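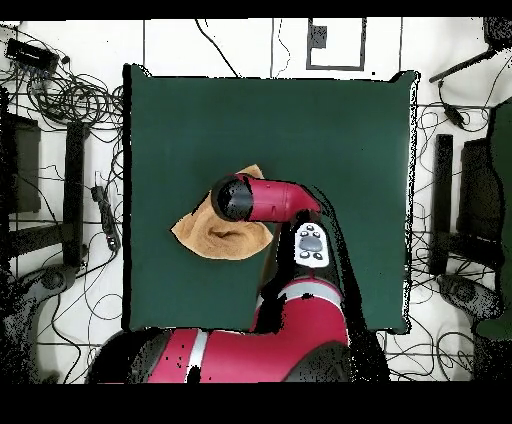

图1 布料操作课题作业区：深绿色垫面、待整理布料及机械臂末端

发件人：Fionnuala Phelan
收件人：机器人学生课题组邮件列表
日期：2020年3月24日
主题：回复：布料展平课题中期安排及数据记录格式

各位同学、各位指导教师：

来信收悉。现就布料展平课题（课题代号Sundard）的中期安排、数据记录格式及有关问题统一答复如下，请各小组组长转告本组成员。原信附于文末，供未及时收到的同学查阅。

一、关于作业区布置

各组提交的作业区图片已收到，本信所附图1可作为讨论的依据。布料置于深绿色垫面之上，垫外地面为白色并带有细格线，布料为浅褐色，与垫面区别明显，便于分割程序提取轮廓。请各组继续采用这一配色，中期检查之前不得自行更换垫子或布料。确需更换的，应先在列表中说明理由，并附更换前后各一组分割结果。

图中垫子外侧地面线缆较多，左右两侧均有线缆盘绕，左侧还有一只插线板。指导组要求各组在下次使用实验室之前完成线缆整理：电源线与信号线分开走线，不得从机械臂底座前方横穿，多余长度用扎带收束后置于支架后侧。插线板应放在支架外侧，插头朝向便于断电的一面。整理后由组长在Fondcombe登记表上签字。上学期10月的安全检查曾就此提出过意见，本学期检查标准不变。

二、关于初始状态的定义

第二组来信询问，布料“揉皱”到何种程度方可作为一次试验的起点。经讨论，指导组决定不采用人工评级，改用覆盖率判定，即以布料在俯视方向上的可见面积除以其完全展平时的面积。覆盖率低于规定阈值的，即为有效起点；高于阈值的，应重新放置。阈值写在配置文件中，各组不得修改。

图1中布料边缘多处折叠、聚拢，中部附近有一处小的褶窝，属于课题所关心的典型形态。此类褶窝对抓取点选择影响较大：边缘检测程序容易把褶窝的内沿误认为布料外缘，由此给出的抓取点会同时夹住两层布料。请各组在标注时将“外缘”与“内褶”分为两类，已经合并标注的数据请于中期检查前拆分。

另请注意遮挡问题。图中红色末端悬于布料上方，遮住了布料上部的一部分，机械臂右侧沿垫面还有一道黑色的、类似阴影的带状区域。计算覆盖率所用的图像，应在机械臂退至待机位之后采集；机械臂位于布料上方时的图像只可用于过程分析，不得计入覆盖率。第四组上次提交的结果中两类图像混用，数值偏低，请重新计算后再报。

三、关于数据量与划分

截至上周末，四个小组共提交有效试验696次，其中142次缺少结束状态图像，需要补录或剔除。指导组不接受以相邻试验的图像代替缺失图像的做法。剔除后的编号保留空缺，不得重新排号，以免与实验日志不符。

公共数据集共有图像1825张，存放在课程服务器的Horgan目录下，已设为只读。各组训练所用图像从该目录读取，测试则一律使用本组自采数据。同一次试验中的图像不得分别划入训练部分和测试部分。第一组曾询问能否按图像随机划分，答复为不能，应按试验编号划分。

四、关于抓取策略的比较

中期报告中，各组至少应比较两种策略。第一种为基准策略，即选取距布料中心最远的外缘点，沿径向向外拖动；第二种由各组自定。比较时两种策略应使用同一批初始状态。由于布料形态无法完全复现，允许以覆盖率相近的初始状态配对，配对方法须在报告中写明。

每次试验动作上限为30步，达到上限仍未满足展平条件的，记为未完成，不得记为无效。两者在统计上的含义不同：未完成计入分母，无效不计入。请各组负责统计的同学核对已有表格。

五、关于机械臂的使用

腕部控制面板上的按键仅限经过培训的同学操作，培训名单以实验室门口张贴的为准。程序运行期间，其他同学不得进入垫子范围，也不得伸手整理布料。需要重置布料时，应先暂停程序，确认机械臂停止后再行操作，并在日志中记录重置时间和操作人。

两人以下不得开机。此项规定自课程开设以来一直执行，近期有同学提出晚间单人值守运行程序的申请，指导组不予批准。

六、关于Flosari杯校内赛

Flosari杯校内赛仍接受以课题组为单位的报名。参赛不替代中期检查，也不增加课程学分。决定参赛的小组，请将队长姓名、成员名单及一页以内的技术说明发送至本列表，主题行注明“校内赛报名”。鉴于目前实验室开放时间尚未最后确定，比赛是否采用现场形式，以组织方另行通知为准。各组可先准备录像及离线结果，两种形式所需的技术说明是一致的。

对以上安排有不同意见的，请直接在本列表回复，勿私下发送至个人邮箱，以便其他小组同时看到答复。

此致

Fionnuala Phelan
机器人学生课题指导组

—————— 原始邮件 ——————
发件人：第二组组长
收件人：机器人学生课题组邮件列表
主题：布料展平课题中期安排及数据记录格式

> Phelan老师、各位同学：
>
> 第二组在整理中期数据时遇到几个问题，请指导组予以明确。
>
> 1. 初始状态目前由组员目测判断，两名组员对同一块布料的判断经常不一致。是否有统一标准？如果采用评级，各级之间如何区分？
>
> 2. 布料中间出现褶窝时，标注工具只提供“边缘”一个类别，我们目前把褶窝的边也标成了边缘。其他组是否也这样处理？
>
> 3. 有一部分试验缺少结束时的图像，原因是程序在机械臂返回待机位之前就停止了记录。我们已修改脚本，但之前的试验能否保留？
>
> 4. 达到步数上限的试验，我组记为无效，第三组记为未完成，两组的成功率因此无法比较，希望统一。
>
> 5. 我组有三名成员希望参加Flosari杯，其余成员不参加，能否以部分成员的名义报名？
>
> 另外，标注工具导出文件时会丢失中文备注，我们暂时改用英文填写。如有小组已经解决这一问题，请告知。
>
> 第二组

补充：原信第5项，部分成员可以报名，但须经全组同意，并在名单中注明未参赛成员。原信第3项，缺少结束状态图像且无法从原始录像中补取的，一律剔除。标注工具备注丢失一事，请导出时将编码选为UTF-8后再试，仍有问题的请附上导出文件回复本列表。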